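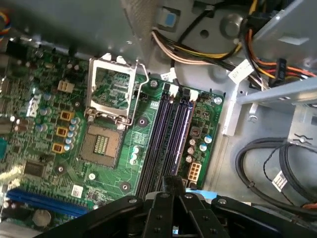
Ticket 169 – old desktop, no picture, fans spin then stop

Status: open, waiting on parts

Opened by me in November, and I'm still the one poking at it, so sorry for the rambling notes!

What it does: press the button, fans run for 3 seconds, everything stops, then it has another go. No beeps, nothing on the monitor. It came back from the Stemidwood office with a sticky note saying "dead", which wasn't much to go on.

Tried so far

Swapped the power supply for the spare Akent one from the cupboard. Same thing. Put the original back and it did exactly the same again, so I'm fairly happy the supply is fine (the Akent is back in the cupboard, second shelf, please don't pinch the cables out of the box).

Ran it with one memory stick, then the other, then each of them in a different slot. No change. Both sticks work in the machine by the window, so I took them out and bagged them with the ticket number on.

Cleared the settings and fitted a new coin battery. I left it unplugged over lunch as well, just in case – no joy.

Heatsink off next, then the processor. The paste had gone like old chewing gum and took ages to clean up. With the chip out and the socket frame flipped up you can get a proper look at the pins, which is what I should have done on day one. They're tiny! Please don't put a finger or a cloth anywhere near them, and if you need to move the case, swing the lever and frame down gently first.

Still to do

Go over the pins with the magnifier and a decent lamp, one row at a time. I want to do this in daylight, my eyes are useless after 4.

Borrow a known good processor from the Manríquez build and try that. If it starts up, it's the chip. If it does the same 3 second dance, I'm blaming the board.

Parts

Grerkura have a matching used board for 48 pounds, or a board and processor together for 141. I've asked them to hold the board on its own for now. I can't see us spending 141 on this one, but I'd like to be told either way before I ring them back.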